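What the shelving cell changed at Ernlow

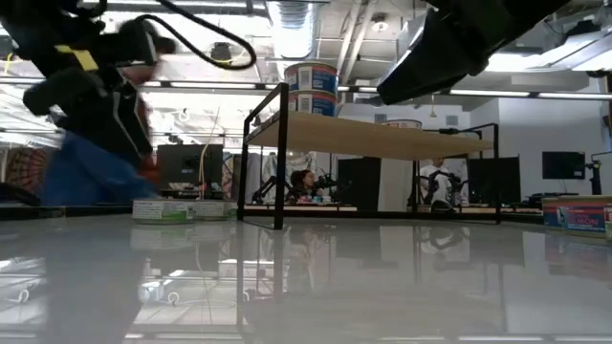 The usual argument about automation is conducted in headcount. Somebody produces a number of posts lost, somebody else produces a number of posts created, and the two are set against each other as if the work in both columns were the same substance. I have spent two years as a process engineer at Ernlow, where we train and test arms for shelf stocking, and I think headcount is the least useful measure we have. The better one is where a person's attention goes during a shift.

Take tinned goods. A person putting cans on a shelf makes very few decisions that they would call decisions. The label faces out, the second can goes on top of the first, the dented one goes to the side. Once the job is handed to a pair of arms, each of these has to be stated. How far from the board's edge may the base of a can sit? Does a stack count as finished if the upper label is turned a few degrees from the lower? Short cans and tall cans need different grasps, and a glossy table under strip lights gives the cameras a second, upside-down set of cans to be confused by. Our written specification for the task reached 134 lines in May. The sheet it replaced, written for people, had 23.

Those extra lines are labour. They were written by the operators, mostly in the last part of the afternoon, and for the first months that time was booked under "other". Ifeoma Anozie, who ran the late shift then, objected to this, and I now think she was right. If the knowledge of how to do the job is being extracted from staff and put into a document, the hours spent doing so are production hours. They should be recorded and paid at a rate that reflects them. We corrected the booking code. The rate took longer, and in my view it is still too low.

The second change is in the kind of tiredness people report. Stocking by hand is tiring in the back and shoulders. Supervising an arm is tiring in a way our occupational health form had no box for. The operator must watch closely enough to stop a bad placement and must otherwise do nothing. Over 200 placements with no fault, that is harder than it sounds. Doğukan Aydoğan, who came to us from the Florkholm warehouse, asked for the supervision blocks to be shortened and alternated with manual resets, in which the operator clears the board and lays the cans out again. Management read this as a request for less work. It was a request for mixed work, and the fault log supports it. Missed stops cluster at the end of long blocks.

I do not accept the claim, made often by suppliers, that the arms remove the dull part of the job and leave the interesting part. The Erdem controller we use removes the lifting. It leaves the resets, the relabelling of failed attempts and the waiting. Whether what remains is interesting depends on how the shift is arranged and on whether the operator has the authority to alter anything. At our site an operator may change a grasp height and a speed limit without asking. At Florkholm they may change nothing, and must raise a ticket in Relov and wait. The equipment is the same at both sites, but the jobs are quite different.

My recommendations are modest. Record specification work as work. Cap supervision blocks in writing, and put the cap in the rota where it can be checked. Give operators a defined set of parameters they may adjust on their own judgement, and publish the list. Finally, keep at least one bench where stocking is still done by hand at normal pace. We closed ours in the first year to make space, and by the second we had new starters judging the arms' placements who had never stocked a shelf themselves. Their stop decisions were slower, and their written faults were vaguer. The bench is due to reopen next to the goods lift, once the power sockets there have been moved.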